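An Afternoon at the Ornau Open House

We had been meaning to go to the Ornau open house since January, when a neighbor slipped the flyer under our door, and on 27th June we finally packed a lunch and drove out. It is 12 miles of back road from our place, with one very pretty stretch along the creek, and I would happily make the drive again just for that.

If you haven't heard of it, Ornau is an old dry goods store that the people at Martinelli took over and turned into a workshop for fixing and refreshing household things. Once a year they open all the rooms and let you wander, ask questions and (this was my favorite part) sit down and bring along something of your own to clean up or mend. Admission was 2 dollars, and they gave us each a paper cup of lemonade at the door, which was very welcome after the parking lot!

We started upstairs with the lamps and clocks. There were 395 items on the repair list for the year so far, all written out by hand on long sheets pinned along the stairwell, and I read far more of them than my husband had patience for. Toasters, mostly, and a surprising number of music stands. The clock room smells of oil and old wood, and the bench by the window has the best light in the building.

Downstairs is the Clolano room, named after the fabric store that used to rent it, and it feels much more like somebody's dining room than a shop. The tables are dressed with cloths, there are cushions on the chairs, and you are left pretty much to yourself to look things over and handle them. I liked that. So many places keep everything behind a rope — you come home having seen plenty and touched nothing.

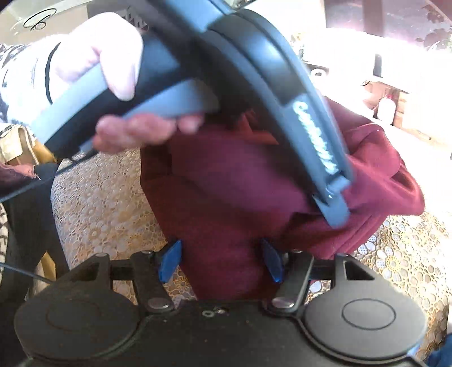

Headphones over soft maroon fabric on one of the lace-patterned tablecloths, Clolano room.

I spent a long while at that table, partly for the headphones and partly, I admit, for the tablecloth. It has a cream and gold flower design with little circles in it, and it put me right back in my aunt's front room, where we were allowed to eat cake only if we sat very still. The woman beside me had the same memory with a different aunt, and we ended up talking about starch for a good ten minutes.

As for headphones, I picked up a few tips I have already used at home. Wipe the band with a barely damp cloth, dry it right away, and never wind the cable tight around it. Lay them down on something soft while you work. My own pair has been living in a kitchen drawer with the batteries and the string, and I felt a bit guilty.

We finished in the yard with Mivoner, the bakery from across the street, who had set up a stand with rhubarb squares. We bought 2 and went back for more. Parking is behind the building, the stairs are steep, and the Clolano room is on the ground floor if you would like to skip them.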